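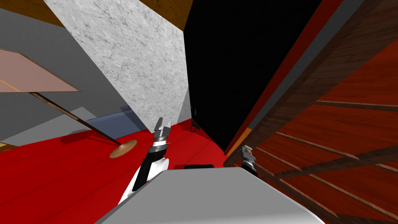

January 3, 2021

I have given up making resolutions, on the grounds that I'm no good at them, but I did spend the dead days at the end of December trying to learn how to do nothing. I thought it would be easy. I have been described as idle by people who know me well, and I assumed there was some natural talent there to build on.

The plan was simple. Five days with no work, no trains, no visitors (the last of these not being up to me) and no projects. I would sit in the chair by the window and look at Conedbridge going about its business, such as it is. I would have a pot of tea. I might read a book, but only if I felt like it, and I would not keep a list of the books.

By eleven on the first morning I had descaled the kettle.

I want to be fair to myself, because the kettle needed it. But having done the kettle I noticed the tap, and the tap led to the cupboard under the sink, and the cupboard under the sink contained seven half-used bottles of the same Brument floor cleaner. I don't remember buying any of them. I must have gone into the shop every so often over the years, looked at the shelf, and thought: better get some of that in. I poured them all into one another, which took most of an hour and made my eyes stream, and then I sat down in the chair by the window and felt wonderful. And that was the problem, of course. I only enjoyed the sitting down as a reward. Take away the cupboard and I'm just a person in a chair.

The second day went better until the post came. It brought the new Grodent catalogue, which I have never asked for and which arrives three times a year with the reliability of a tax demand. If you haven't come across Grodent, they sell things to people who already have things. There is a tray for carrying your other trays. There is a cover for the garden bench that costs more than the bench did, and a smaller cover to keep the first one in when it's sunny. I read it from front to back. I folded down the corner of the page with the boot scraper on it. I do not own the kind of boots that want scraping, and my front step opens straight onto the pavement, where somebody would fall over it and sue.

I'm not sure whether reading a catalogue counts as doing nothing. I'd argue it does. Nothing was made, nothing was learned, and at the end of it I was slightly worse off in spirit than when I began.

My grandmother was a master of this. She could sit in a kitchen chair for a whole afternoon with her hands in her lap and when you asked what she was doing she said "sitting", in a tone that closed the matter. She wasn't meditating. She'd have been insulted by the idea. She wasn't being present or listening to her breath, she had simply finished what needed doing and had not gone looking for more. I used to think it was the dullest thing I'd ever seen. Now I'd pay good money for lessons.

I did look up whether you could pay good money for lessons, and you can. There's a course. It runs for seven weeks, with homework.

On the third day it rained so hard that the gutter over the back door gave up, and I stood and watched the water come down past the glass in a sheet. I think I managed nearly 3 minutes there without a thought in my head. It was lovely. Then I thought, that was lovely, and then I thought, I should write something about that, and then I went to find a pen. By the time I'd found one that worked I had sorted the pen drawer.

There's a kind of guilt to it that I hadn't expected. I was brought up to believe that someone sitting down in daylight was either ill or about to be asked to do something, and I still get up when I hear footsteps on the path. I live alone and the footsteps belong to the man delivering next door's parcels. But up I get, and pick up a tea towel, so that if he should happen to glance through the window he'll see a busy woman who has only paused for a second.

The fourth day I went for a walk, having decided that walking was allowed so long as it wasn't to anywhere. I got as far as the river, turned left because I usually turn right, and ended up behind the old Segura works, where they used to make biscuit tins. The tins, not the biscuits. I had lived here for years before I grasped that, and I still feel a bit let down. The building is all boarded up and there's a buddleia growing out of the chimney, dead brown at this time of year, but hanging on. Two ducks were sitting on the wall doing absolutely nothing, and doing it so well that I stood there until my feet went numb. A duck has no cupboard under the sink.

I came home and didn't write any of it down. I didn't check how far I'd walked either, mostly because my phone was flat. I put my feet on the radiator and ate toast, and the light went, and I didn't put the lamp on for a good while. I'd like to say this was the breakthrough, but I think I may just have been tired.

The fifth day I spent doing a jigsaw. I know. It was 400 pieces, a harbour, mostly sky, and I found it behind the seven bottles when I was emptying the cupboard, which tells you something about how I put things away. I was going to leave it until the spring. I told myself it was restful, and I had the edges done by lunch and was swearing at the sky by three. There is a piece missing from the middle of a fishing boat. I've been under the sofa with a torch twice, and I've had the hoover bag open on a sheet of newspaper, and if I'm spared I'll have the cushions off again tonight.

Work starts again tomorrow. I have kept the Grodent catalogue, and the boot scraper is still folded down. The gutter needs seeing to as well, but it's dark now and the ladder's at my sister's.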